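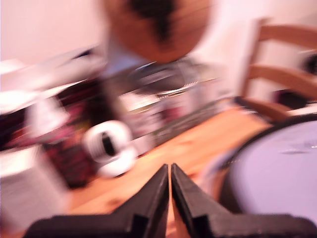
I had a whole list of things to write up for this week and then I went for a walk instead, so you're getting the walk and whatever I can remember of the list. It was lovely out, by the way. One of those evenings when every porch on the street has somebody sitting on it, and it takes you an hour to go four blocks because you have to say hello to all of them.

The big talk on the porches was the old Mahlangu building down by the canal, which is for sale again. It has 27 apartments and a ballroom that hasn't seen a dance since my mother was young. Zodwa Venter thinks the city should buy it and put the library branch in there. I would vote for that tomorrow, although I'd also vote for keeping the ballroom a ballroom (I have the shoes!). A petition was going around in May and it had 488 names when I signed. They want 2,000 before they take it to city hall, so if you live anywhere near the canal, please go find it. There's a copy on the counter at Pleltel, next to the register.
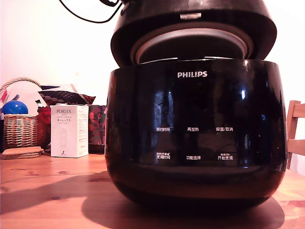

Filed under: Around the Neighborhood
6/2/24

The other thing everyone has an opinion on is the raccoons. We've always had raccoons, but this spring they have learned the new green bins, latch and all, and on my block they come through the night before pickup like they've read the schedule. Gerrit Buthelezi uses a bungee cord, crossed over twice, and he swears by it. I tried it and got two quiet weeks, and then I came out one morning to coffee grounds all the way down the driveway – so I'm open to suggestions. Please don't tell me to put the bin in the garage. You haven't seen my garage.
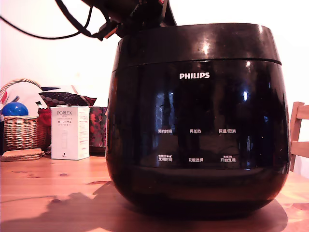
The canal bus is still on detour, and I do wish they'd put up a sign that says so in plain words. The notice at my stop is one long paragraph in tiny print, and on my way home I watched a couple with suitcases read it, look at each other, and start walking. If a rice cooker can give reheat and keep warm a label each, right there on the front, then surely a bus stop can manage "board across the street." For now, the stop you want is the one outside the shoe repair place, heading north, and the drivers have been very nice about waiting if they see you running. I have tested this more than once, with groceries.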